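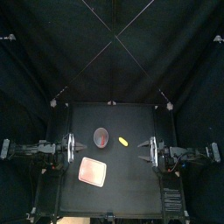

You keep too many little dishes, my sister told me on the phone this morning, and she's right, of course, though I noticed she asked in the same breath whether I still had the small glass bowls, and could she have two of them. I said I'd look. I did look, and that was the end of my morning, more or less.

I have such a soft spot for small containers. The pale cup you can almost see through, with that slim red thing leaning in it, is just the kind I can never pass by in a store, and the pinkish-red one with the light rim would go straight into my basket too, whether or not I had anything to put in it. And the little yellow piece – so cheerful against all that black! It made me think of the play fruit we had as children, the banana with tooth marks at one end (mine, I'm told, though I've always blamed the dog).

Anyway, I emptied the whole cupboard onto the kitchen table. There were 19 lids and nowhere near that many boxes to go under them. I tried every lid on every box, which took until past eleven, and I put the orphans in a bag and then took three back out because they might do for under the flowerpots. The glass bowls were at the very back behind the cake stand. I washed them and wrapped them in newspaper for my sister, and found I'd gotten fond of them again by the time I was done.

After lunch I drove over to Ciltolo for fabric. I've been meaning to do the den window since March, when the streetlight was changed and the whole room started glowing at night like a fish tank. I had a soft gray in mind. They had a lovely one on the end of the roll, 70 inches wide, and I stood there stroking it like a cat. Then I saw the price and put it back, and stood there some more.

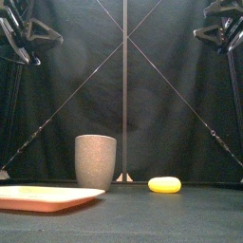
Black would be heavy in a small room, the woman at the cutting counter thought, and I might be sorry by November when the afternoons get short. She may be right too – everybody was right today except me. But I do like how a black curtain falls, with those soft folds that only turn up when a bit of gray catches on them, and how one small peach-colored foot at the bottom of a pole looks positively rosy with all that dark behind it. I could paint the feet of the bookcase peach! I have most of a can left from the bathroom.

So I bought the black. It was 40 dollars with the thread, and I had enough left over for a coffee at Ambrose, where I drew the window on a napkin and got the hem wrong both times. I've written the real measurements inside the back cover of this book so I can't lose them.

It's nearly ten now and the fabric is draped over the armchair, where it gave me quite a turn when I came in with my tea. The table is still covered in boxes. I've cleared one corner to write on, and the rest can wait until I've had some sleep. Must remember to mail the bowls, and to buy tape.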